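Forum Ovale & Crampons › Jeunes et draft › Le quarterback de Flelthorpe, premier tour ou pas ?

titi_blitz
2019-05-27
Bon, je me lance parce que ça me démange depuis ce matin. J'ai revu trois matchs du quarterback de Flelthorpe et je ne comprends pas l'emballement. Le bras est là, OK, mais il ne regarde qu'un côté du terrain ! Dès que sa première cible est couverte, il part en courant. Contre Homeck ça passe, contre une vraie défense non.
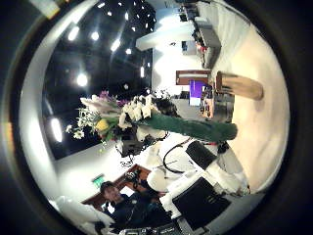
Première remarque, ses stats ne veulent rien dire dans cette attaque. 1309 yards sur la fin de saison, très bien, et combien sur des écrans de deux mètres ? Tout le monde lui jette des fleurs (mettez-y des lys blancs et des petites fleurs violettes, comme dans le bouquet, si ça vous chante), moi j'attends de le voir lire une zone.

gazon_maudit
Pas d'accord du tout. Tu as regardé le match de novembre contre Vukard ? Troisième et 7, pression plein visage, il reste dans la poche et trouve son tight end au milieu. Un gamin qui ne lit pas le jeu ne fait pas ça.

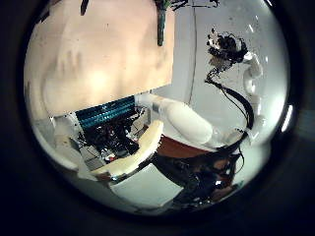
Un cylindre vert foncé, en haut, à côté du panneau beige.

titi_blitz
Une action ! Tu me cites UNE action. Je peux t'en sortir dix où il rate le receveur tout seul côté faible.

la_grosse_punt
Vous avez raison tous les deux, c'est ça qui est pénible. Je le prendrais, mais au troisième tour, et derrière un vétéran. Par contre son jeu de jambes est à refaire, il lance sur le pied arrière une fois sur deux — 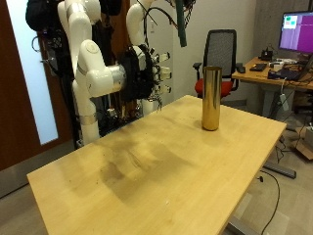
— et ça, à 200 livres tout mouillé, il va le payer dès qu'un defensive end lui tombera dessus. Celui de Dolan avait le même défaut, il a fini remplaçant.

gazon_maudit
Celui de Dolan n'avait pas la moitié de son bras, arrête. Et puis le jeu de jambes, ça se travaille ! La précision en profondeur, beaucoup moins. 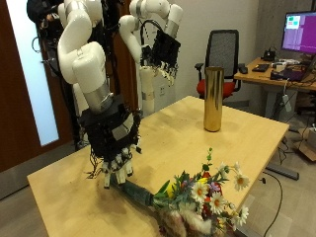 Je maintiens : fin de premier tour, et je signe. Avec un coordinateur qui lui simplifie les lectures la première année, il est titulaire à mi-saison.

titi_blitz
« Qui lui simplifie les lectures », merci, tu viens de faire mon argument à ma place. Allez, je regarde le match contre Vukard en entier ce soir et je reviens râler demain.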